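Venla Lindqvist
1/6/26

1/ Pad comparison on the hand-held grippers. Cloth only this round: printed cotton, fleece, one slippery lining fabric. Same fingers, same linkage, two pads. Ribbed blue against the flat black ones from Uibo.

2/ Task is a top-down pinch on fabric spread over other fabric. Pick one layer, lift clear, put down. A pick that brings up the layer underneath counts as a fail. So does a drop before the lift height.

3/ 300 picks per pad, split evenly over the three cloths. Aleksi Vainio did half of each set so that my wrist habits don't end up in the result.

4/ Ribbed: 82 per cent clean picks. Flat: 65. Most of the gap is on the cotton. On the lining both are poor and I would not rank them on it.

5/ Failure types differ. The flat pad slides across the cloth and closes on nothing. The ribbed pad grips too early and drags up a second layer, mostly where there is already a fold. If your job is single-layer separation, look at the second number before the first.

6/ Opening width matters more than I had assumed. Starting fully open, the fingers gather a long wrinkle before they meet and the pinch is thick. Starting half closed gives a thinner pinch but you have to aim properly.

7/ Someone at Vindholm asked about pivot play. We tightened the screws on both tools before each block of picks. Without that the fingertips went out of line and the flat pad suffered first.

8/ Camera is the one on the tool, same exposure for both sets. Busy prints are fine for a person judging layers. The Edard segmenter merges a patterned cloth with whatever patterned cloth is next to it, so layer labels were done by hand. Slow. More than 16 hours between us.
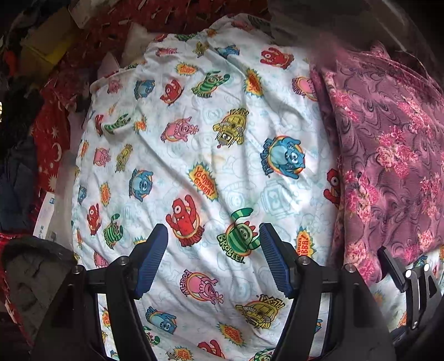 9/ Next: ribbed pad on one finger, flat on the other. Aleksi thinks the early grip goes away with only one ribbed side. I think it halves the grip and leaves the drag. Same cloths, same count, and the Zidis controller stays out of it until the pads are settled.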